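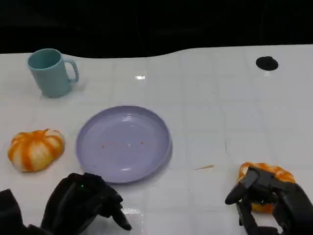
About Jaltis

Jaltis records examples of everyday handling tasks for groups that train robot learning systems. The company's work is done at its Fliscombe site, where operators guide two-handed robots through short tabletop sessions with plates, mugs and similar items. 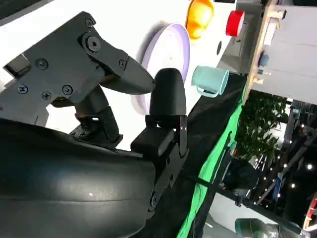

Our Collections

The Nallance set holds 3,712 recorded examples. Its successor, Paiva, opens in September with 2,000 more.

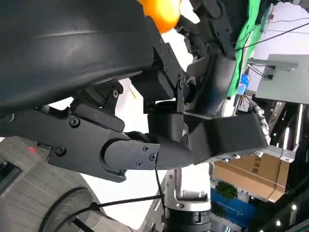 Gripper fingers and joint at close range, Fliscombe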